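Lendbridge workshop teaches robot arms by remote control

A workshop in Lendbridge has begun teaching robot arms to do kitchen jobs by having people steer them through each one from across the room.

Butomard, which moved into the town in July, has taken on seven operators for the work. Each holds a pair of hand controls, and the arm copies their movements while the joint positions and the camera pictures are saved together. The firm wants 3,000 recorded runs before it starts training its software, called Trusia, and has nearly 800 so far.

The first jobs are small ones, such as opening a bread box, taking something out and closing the lid again. Operators work in shifts of two hours and change over when their hands get tired.

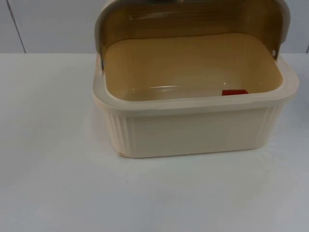

A bread box with its lid rolled back and a red item inside, on a white table at the workshop.

The firm said lids had been harder than expected. An operator can see when a lid is about to stick but cannot feel it through the controls, and runs where the arm pushes too hard are marked and kept apart from the rest.

Some tasks are also shown by hand, with the operator holding the arm itself and moving it along. Butomard said this was slower but gave smoother movements near hinges.

Recording will go on at the Lendbridge site until the full set is complete. Drawers and cupboard doors are next on the list.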